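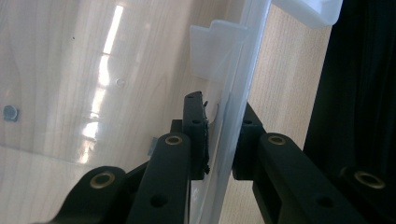
Modik Parallel Gripper Kit, hand-held version
Reviewed by Gladys Kaijage
3.5 out of 5

I bought this kit in December, when the bench at our shared workshop was free and my judgment was poor. The listing promised an evening's assembly. It took me 12 hours, one of them spent under the bench looking for a bushing.

The instructions list 53 steps. Step 31 is printed twice, with different drawings, and I still couldn't tell you which one I followed. The brass-colored bushings go into the pivot points with a push and a little swearing. Don't use a hammer. I used a hammer, and Firnico, who sell the kit, charge nine dollars for a new arm.

Once together, it's a pleasure. The linkage keeps the finger pads square to each other, and the rough face on the pad gives a decent hold on slick plastic. Thin walls are where it earns its money: the edge of a frosted bin, a lid flange, anything you can get a finger on either side of. My old Jiketby claw treated that sort of thing as a personal insult.

Gripes: the matte black parts pick up every bit of sawdust in the shop, and the pivots loosen with use. I retighten mine after almost 2,000 squeezes, going by the counter I wired to the trigger. Also, the grip is sized for someone with larger hands and fewer opinions.

At $121 it costs more than the Gachanja kit, which I've also built and which now holds my office door open. Buy the Modik, and order a spare arm with it.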